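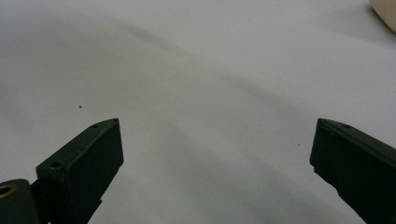

Figure 1. Gripper open over the white work surface, as recorded by the camera on the tool.

Ridlow: House Rules for Recording With Hand-Held Grippers
Project report, spring term
Apr 18, 2022

1. Why we wrote rules

When we started Ridlow in November we thought the hard part would be the software. We had two hand-held grippers, a camera on the tool, a second camera with a view over the whole board, and a simple job: pick up a peg, deal with a cup, put things down again. A person does the job with the grippers, the cameras record it, and the recordings become training material for an arm. We were so keen to get going that we recorded for two weeks before anyone asked what a good recording was.

Then we sat down to sort them, and we argued about nearly every one! Does it count if the peg slips and you catch it again? What if a sleeve passes in front of the jaws? Each of us had been working to a private set of rules, all of them sensible, no two the same. So the project changed. This report is about the rules we ended up with, which we call the Clikow sheet after the folder it first lived in.

2. What was already out there

Our course reading on robot safety is mostly about machines that move by themselves: fences, stop buttons, speed limits near people. We took the general habits from it (mark the area, know who is in charge of the session, stop when something looks off) but a gripper in your own hand is a different thing, and very little of the reading told us how to hold one.

The most useful source was the handbook from the Ristelance workshop, where last year's group wrote down how they ran their bench. It is four pages long and full of crossings-out, and we loved it. Their rule about starting every recording with open jaws went into our sheet word for word.

3. The Clikow sheet

Before a session
Lay the white cover and look it over for crumbs and specks. Brush off what you can. Folds are allowed – we tried taping the cover tight and it took ages and came loose anyway.
Check the gripper fingers for chips and look at every screw hole.
Open and close both grippers fully, 20 times each.
Sleeves up past the elbow, no watches or bracelets.

During a recording
Start with the jaws open and nothing in them. Hold still for 2 seconds.
One person works, one person watches. The watcher may call stop and does not have to say why until afterward.
Keep cables behind the grippers and off the middle of the board.
Grip a peg with the jaws closed squarely on it, leaving the rest of it in view.
If the second gripper has no job yet, keep it low, off to the side, jaws open.
No recording longer than 60 seconds.

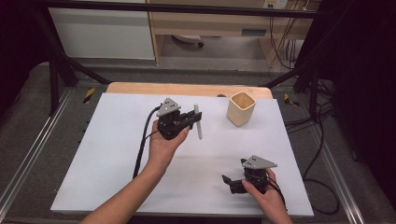 Figure 2. Two-handed work with the peg. The first gripper holds it while the second stays open; the cup stands on the board.

After a recording
Mark it "keep", "redo" or "ask". Do it right away, before the next one starts.
Never delete a "redo". Move it to its own folder with one line on what went wrong.

4. Rules we fought over

The "ask" mark was the big one. Half the group felt it was a way to dodge a decision. We kept it, with the condition that every "ask" is settled by the whole group at the end of the day, and those little meetings became the best part of the project. Most changes to the sheet came out of them.

The cable rule is still not right. The cables have to go somewhere, and on our platform they tend to collect in a heap next to the board. The Vlček bench across the hall hangs theirs from overhead, and we would like to try that. For now the sheet covers only the middle of the board, and we know that is thin.

We also dropped a rule. An early version said the cup had to sit on a marked spot every time. It made sorting easier, but our advisor pointed out that an arm trained that way may only learn that spot. The cup can now stand anywhere on the cover, either way up.

5. Using the sheet

We ended with 4000 recordings. All the ones made before the sheet were sorted again under the new rules, a long and very snacky weekend. Arguments at the bench dropped off quickly once we had something on the wall to point at, and new people could join a session after reading one page.

6. Still to do

Sort out the cables. Write a proper test for worn fingers, as "look at them" depends a lot on who is looking. Ask another group to use the sheet without us in the room and tell us where they got stuck.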